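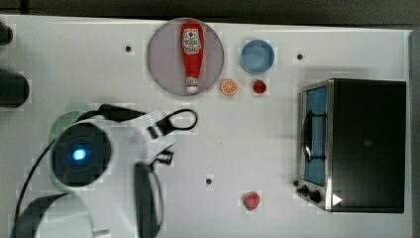
Play food

Play food is a class of toy made to resemble things to eat, along with their containers and the dishes used to serve them. It is sold for pretend play in the home, in preschools, and in speech and occupational therapy settings.

Materials

Most pieces are molded plastic, turned wood, or sewn felt. Hollow plastic pieces are formed by blow molding and are light for their size. Solid pieces are injection molded. Wooden pieces are commonly cut in sections and joined with hook-and-loop fasteners so that a child can "slice" them with a blunt knife. Felt pieces are stuffed with polyester fiber and cannot be wiped clean.

Scale

Makers rarely hold to one scale within a set. Fruit is often close to life size, while bottles, cartons, and cans are reduced. The Tedholm catalog of November listed 456 separate pieces, 12 of them condiments, in 2 scales. The Orkora line uses a single reduced scale.

Safety

Small parts are the main hazard for children under three. Caps, stems, and nozzles are usually molded as one piece with the body or bonded to it. Paper labels can peel when washed, and printed decoration wears off with handling.

Collecting

Older sets are collected, with complete boxed sets valued above loose pieces. Khrystyna-Mariia Mykhailiuk's index of the Levchenko collection covers 4000 items, sorted by material and then by type of food.

See also: Toy kitchen; Dollhouse miniature; Food model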